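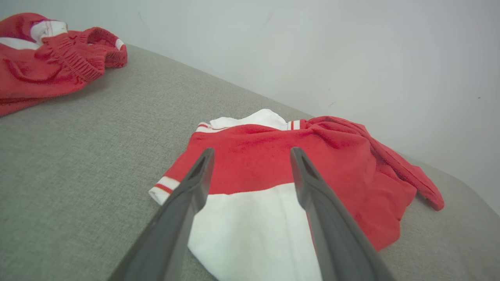

Start with the sorting, before any talk of folding. Ask who in the room has a heap of club tops at home right now. The ones on the slide are red with white, and one ribbed cuff has thin stripes. Point at the bunched sleeve. Straighten sleeves first, then the collar, then fold.

Next: storage. At Drirkton we had 70 tops on one shelf. Gadisa Yimer moved us to two bins, red and plain. Mention the 40 minutes it took.

Pause for questions. Hand over to Sosina Asfaw for the part on washing colors with white.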